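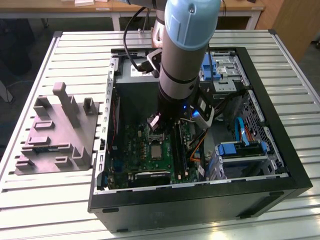
Equipment Reviews | Department of Automation Maintenance, Lidumbridge Technical Institute

Review: Nosesero Fixture Plate and Setup Kit for Desktop Assembly Cells
Reviewed by Bernadette Charpentier
May 4, 2022

The department maintains one robot cell for work on desktop computers. A single arm fits and removes small parts in an open case, which lies on its side on a slatted aluminum table. Until this year the loose parts were presented to the arm in a foam tray, and the positions had to be taught again whenever the tray was moved. The Nosesero kit was bought to replace that tray. The version reviewed is listed by the supplier, Prorkness, under order number 3811, at a price of $225 with mounting hardware.

Contents and installation

The kit consists of a 3D-printed plate with posts, slots and holders, a bag of clamps for slatted tables, and a printed setup guide. Installation was carried out by Ruan Ntuli and Kyung-tae Kong. The clamps gripped the table firmly, and the plate did not shift when pushed by hand. The guide is clear on mounting but says very little about squaring the plate to the robot's own axes. Staff used a steel rule and a touch-off at the corners, a method the department already follows for its other cells. Departments without such a procedure should ask the supplier for one before ordering.

Teaching the positions

Each pick position was taught with the arm at low speed and then approached again from above. The slots hold a small circuit board upright enough for the fingers to close on its edges. The tall post proved useful as a reference point: when the arm has been bumped or the gripper changed, the operator returns to the post first and corrects the offset there. This has shortened the morning check considerably.

Clearance deserves attention. The walls of a desktop case leave limited room for the wrist, and the cable on the arm must be given enough slack to follow it down without catching on the case. The kit includes no cable guides. The department fitted its own.

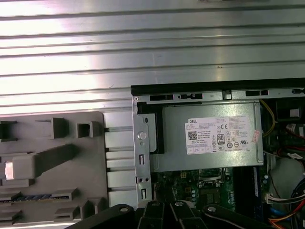 Gripper at the open case, with the gray fixture panel at left and the Dell power supply in its bay.

The wrist view is the one used for checking alignment. Glare from the ribbed table surface remains a difficulty, and the plain gray of the plate is a point in its favor. Operators are asked to look over the screws on the gripper linkages before each session and to report any that have backed out.

Wear and upkeep

The plate was inspected after 400 pick cycles. The slots showed light polishing at the mouth and no cracks. One clip had loosened and was replaced from the spares bag. Cleaning is by dry brush only, as the guide warns against solvents. Naledi Pretorius, who keeps the cell log, recorded 3 stoppages in that period. Two were traced to a worn finger pad and one to a board that had been seated at an angle by the operator.

Comparison

The department also borrowed a machined plate from Joubert. It is stiffer and better finished, but its holders are fixed, and a change of part means a new plate. The Nosesero holders can be moved with a hex key.

Assessment

The kit is recommended for teaching and light maintenance cells. It is less suitable where the part mix never changes. The setup guide needs a proper section on alignment, and cable guides should be supplied. A second plate has been requested for June. Questions about the cell procedure may be sent to Ruan Van der Merwe at the department office.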